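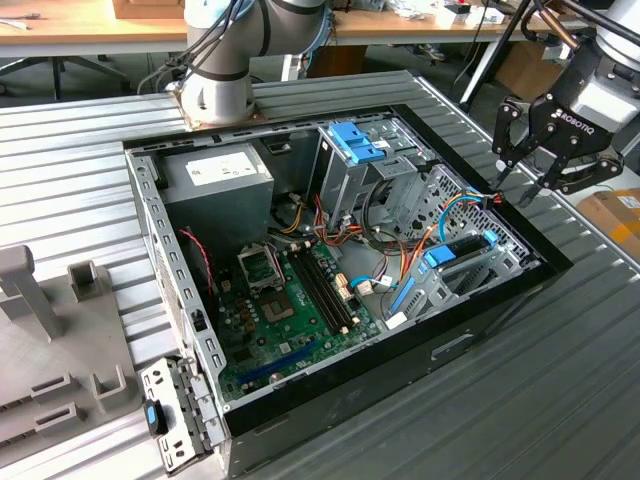 Tower case on its side, panel off, power supply and motherboard in place.

Desktop Teardown Gallery: Case Interior

Page updated July 9, 2021. Compiled by Burgi Grabner, Drarna parts store. Part numbers follow the Druvel stock list.

This page covers the older office towers received in May under lot 541. The lot holds 14 machines of the same pattern. The notes below apply to the unit shown and are used as the reference for the rest of the lot. Send corrections to Réjean Friesen.

Case
Black-painted steel outside, bare galvanised metal inside. Work with the case flat and the open side up. Screws go in the tray marked with the unit number.

Power supply
Grey rectangular unit in the corner of the case, specification label on the top face. Copy the ratings from the label to the stock card before the unit is taken out. Units without a readable label are scrapped.

Processor socket
Load plate raised, socket empty, gold contact field exposed. Do not touch the contacts. Close the plate and fit a cover before the board is moved. Boards with bent contacts go to Valcárcel for inspection, up to 8 per box.

Memory
Two black slots, both empty, with small white latches at the ends. Check that each latch opens and closes fully. A broken latch is noted on the card but does not fail the board.

Expansion
One long blue slot towards the bottom of the board. Blow out dust with the nozzle held well back.

Optical drive cage
Metal, with blue plastic tool-less clips. The clips are stocked separately, 50 to a bag. Older clips turn brittle and should be eased off by hand.

Hard drive bay
Stamped grey metal, blue tool-less latch on top, blue drive rail strip at the left. Keep rails with the bay they came from. Rails from the Droltel cases look similar but are slightly wider and will jam.

Next page: front panel leads and fan brackets.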